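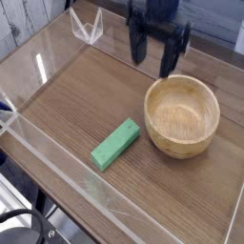 Turned bowl with a mint-green block on a wood tabletop.

Support > Woodenware > Turned bowls > FAQ

Search all help topics Enter a keyword Go

Turned Bowls: Frequently Asked Questions

What are the rings in the bottom of my bowl?
They are tool rings, left when the inside is cut on the lathe. We sand the rim smooth and leave the bottom lightly marked. You can sand them out yourself, but you will need to oil the wood again afterward.

There are dark specks on the outside. Is that a defect?
No. Pale wood often has a few darker specks in the grain. We send back blanks with cracks or soft spots, but specks stay in. If a speck has turned into a hole you can fit a fingernail in, write to us and Cornel Nistor will arrange a replacement.

Can I put it in the dishwasher?
No. Wash it by hand in warm water with a little soap, then wipe it dry. Don't leave it soaking in the sink overnight.

How often should I oil it?
Roughly 4 times a year if you use it for food. Use food-grade mineral oil, leave it on for 60 minutes, and wipe off the rest. A bowl that only holds keys or fruit can go longer.

Can I keep a bar of soap in it?
Better not. The inside is deep and water collects at the bottom. The Stustby tray has slots and is made for that job.

Will colored items stain the wood?
Some will -- chalk and pastel blocks leave dust in the tool rings. Brush it out dry first. Water pushes the color into the grain.

My bowl rocks a little. What should I do?
Check the table first. If the bowl rocks on more than one surface, it has probably moved with the humidity. Leave it upside down for a few days, away from heaters and direct sun. Most settle.

What is the difference between Hirnow and Clanora?
Hirnow has the thick rim. Clanora is thinner and shallower, and it stacks. The oiling instructions are the same for both.

Where do I find the item number?
On the paper tag that comes with the bowl. Hirnow is 739 and Clanora is 2099.

Answers checked by Octavian Tudose, Thu 18 August

Related topics
Oiling and re-oiling wood
Stustby tray: fitting the slots
Removing odors from bowls
Returns and replacements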